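Ravcombe Makers Board > Workshops and Furniture > Wood table against white panels, who else loves this?

Posted August 2022

streaky_oak
I have to gush for a minute. I've been planning a work corner for my half of the garage and I finally found the look I want. Brown wood top with lots of streaky grain, white panels straight up behind it, thin dark seams between the panels, and the same white wall turning the corner and coming down the right side. It's so calm! Any part you put down just pops, even a plain white one.
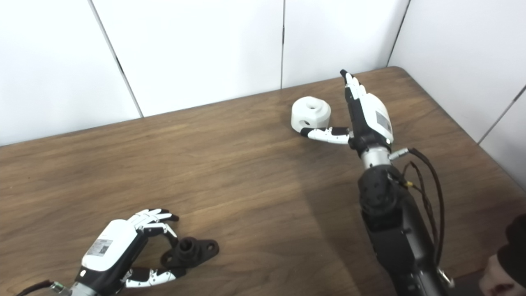 Re: Wood table against white panels

hokville_hal
Love the corner. I did two sides like that in my Hokville basement and small parts stopped vanishing behind the bench (I used to lose a screw a week back there). Go for it!

tin_lantern
Gonna disagree a little. White walls in a shop look great for a month. Mine had glue thumbprints and pencil marks all over by September. I'd take gray.

streaky_oak
Wipe them down! I'm mostly doing small assembly and fiddling, no saw anywhere near it. Gray would make my garage feel like a cave.

hokville_hal
Matte or gloss? Mine are gloss and the overhead light bounces right in my eyes.

streaky_oak
Matte for sure. And I priced it out with the Donati panels last night: 1,168 with plain seams, 1,467 if I want the dark trim strips in the joints. I want the dark seams so badly. They make the whole wall.

tin_lantern
That's 299 for lines. Paint them! A fine brush and a straightedge, one evening.

mossy_bench
Painted lines look painted, sorry tin. I tried it in my closet and you could tell from the door. Pay for the strips or leave a real gap and let the shadow do it.

mossy_bench
Also can we talk about the wood? Medium-brown top with all that streaky grain, yes please. Is it solid or a printed top? I can't tell, and I'd be happy with either one.

streaky_oak
Can't tell either! I'm leaning toward the Cullomov top for mine. One more for you, look at those bands: 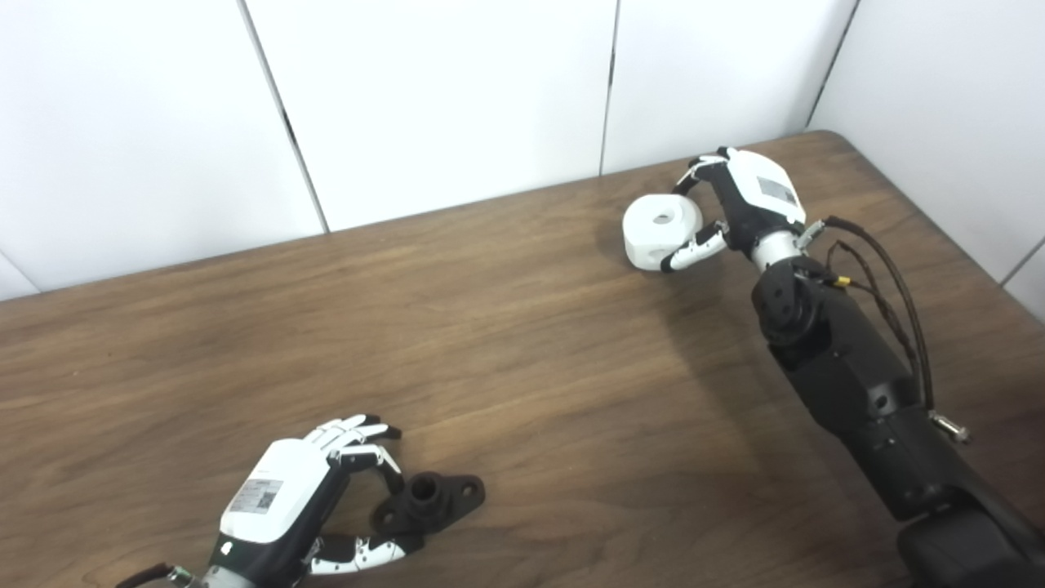 White cylinder with the hole in the top, over the brown grain

mossy_bench
Ohh that's nice. White part, brown wood, white wall. What is that thing, a spool?

streaky_oak
Spool or a knob, your guess is as good as mine. I just like how clearly you can see it.

tin_lantern
OK, the wood is winning me over. Still voting gray for the wall.

hokville_hal
Leave 3 inches behind the table if you ever want to run a cord down there. I pushed mine tight and had to drag the whole thing out again.

streaky_oak
Good call, adding it to the sketch. I've got 16 feet of wall to play with so there's room. Measuring again tonight!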